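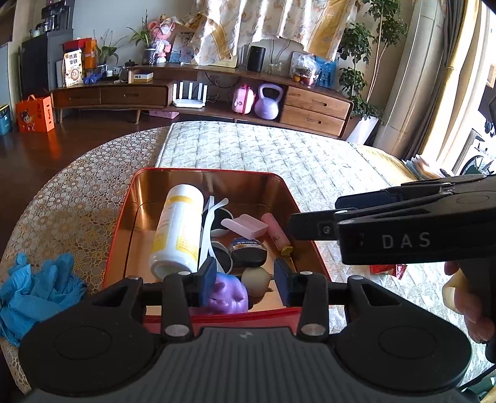 Filmabend zu Hause: was hilft und was man sich sparen kann

Seit es für jeden Handgriff im Haushalt eine Liste gibt, gibt es auch Listen für den perfekten Kinoabend im Wohnzimmer. Ich habe einen Winter lang vieles davon ausprobiert, meist mit Animationsfilmen und zwei Kindern auf dem Sofa, und bin bei den meisten Ratschlägen skeptisch geblieben. Einiges taugt trotzdem.

Das Bild

Fast jeder Fernseher kommt mit einer Voreinstellung aus dem Karton, die für das Verkaufsregal gedacht ist: Farben zu grell, Gesichter orange, alles viel zu hell. Den Modus »Film« oder »Kino« einschalten, die Zwischenbildberechnung abschalten, fertig. Gerade gezeichnete und gerechnete Filme sehen mit Bewegungsglättung aus wie ein Werbespot für Bodenbelag. Die Einstellung versteckt sich je nach Gerät im dritten oder vierten Untermenü und stellt sich nach manchen Updates von allein zurück. Also im November, wenn die Saison losgeht, noch einmal nachsehen.

Von Kalibrierscheiben halte ich wenig. Wer sie ernsthaft benutzt, braucht ein Messgerät, und wer kein Messgerät hat, dreht am Ende doch nach Gefühl.

Leinwand oder Bettlaken

Das Bettlaken wird überall empfohlen. Es geht, aber nur, wenn es gebügelt und unten beschwert ist. Ich habe in den Saum eine Holzleiste geschoben, 200 Zentimeter lang, vom Baumarkt zugesägt. Ohne Leiste wirft der Stoff Wellen, und jeder Schwenk im Film sieht nach Seekrankheit aus. Eine glatte, matt weiß gestrichene Wand ist besser als jedes Laken und kostet weniger Nerven. Die teure Spezialfarbe Grollano, die angeblich mehr Licht zurückwirft, habe ich auf einer halben Wand gestrichen und daneben normale Dispersionsfarbe. Bei laufendem Film konnte keiner sagen, wo die Grenze verläuft.

Licht

Völlige Dunkelheit ist überschätzt. Eine schwache Lampe hinter dem Bildschirm schont die Augen, und niemand tritt auf dem Weg zur Toilette in die Schüssel. Farbwechselnde Leuchtstreifen, die dem Film folgen sollen, hinken immer einen Moment hinterher. Bei mir liegt der Streifen inzwischen in der Schublade.

Ton

Vor dem Kauf einer Soundbar zuerst das vorhandene Gerät von der Wand und aus der Regalnische holen. Viele Lautsprecher strahlen nach hinten oder unten ab, und in einer engen Nische klingt jeder Dialog nach Blecheimer. Danach den Nachtmodus testen, der laute Stellen dämpft und leise anhebt. Bei Filmen mit vielen Liedern würde ich ihn auslassen, die Musik wird flach davon.

Teppich und Vorhang bringen mehr als Schaumstoffplatten aus dem Netz. Die selbstklebenden von Florkeck hielten bei uns 5 Abende, dann kam die erste herunter und nahm ein Stück Tapete mit.

Popcorn

Großer Topf, schwerer Deckel, neutrales Öl, drei Probekörner. Wenn die platzen, den Rest hinein und den Topf kurz vom Herd nehmen. Ob das Warten neben der Platte wirklich für weniger ungeplatzte Körner sorgt, wie überall steht, kann ich nicht bestätigen. Bei mir bleibt jedes Mal ein Bodensatz, mal mehr, mal weniger.

Die Popcornmaschine Boiko macht dasselbe mit Heißluft, braucht dafür einen eigenen Platz im Schrank und schleudert die ersten Körner quer durch die Küche. Salz haftet darauf nicht, man muss doch wieder Fett dazugeben. Was genau daran gesünder sein soll, erschließt sich mir nicht.

Karamell nur machen, wenn der Topf gleich danach mit Wasser ausgekocht wird. Am nächsten Morgen ist es eine Stunde Arbeit.

Flecken auf dem Sofa

Fett: Speisestärke drauf, über Nacht liegen lassen, absaugen. Das klappt bei Baumwolle ordentlich, bei Mikrofaser so lala. Limonade mit lauwarmem Wasser austupfen, nicht reiben. Vom viel gelobten Gemisch aus Essig und Natron rate ich ab – es schäumt hübsch, aber die beiden heben sich gegenseitig weitgehend auf. Das Fleckenspray Stunero roch danach drei Wochen lang nach Pfirsich. Der Fleck war allerdings kleiner.

Streamen ohne Ruckeln

Ein Netzwerkkabel. Wer keins legen will, stellt den Router nicht hinter den Fernseher und nicht in den Schuhschrank. Verstärker für die Steckdose können helfen oder alles schlimmer machen, das hängt von der Wohnung ab, und kein Testbericht kennt Ihre. Also mit Rückgaberecht kaufen und den Karton aufheben.

Den Film vorher herunterladen, wenn der Anbieter das zulässt. Dabei aufs Ablaufdatum achten. Unser Weihnachtsfilm sollte bis 31. Januar verfügbar sein, die geladene Fassung ließ sich aber schon viel früher nicht mehr öffnen.

Was ich nicht wieder kaufen würde

Getränkehalter zum Klemmen an die Sofalehne, sie kippen. Knabberschalen mit Deckel, der Deckel klappert genau in den leisen Szenen. Und den Beamer mit 500 Lumen, der laut Verpackung auch bei Tageslicht taugt. Er taugt nach Sonnenuntergang, bei geschlossenen Läden, wenn alle nah genug sitzen.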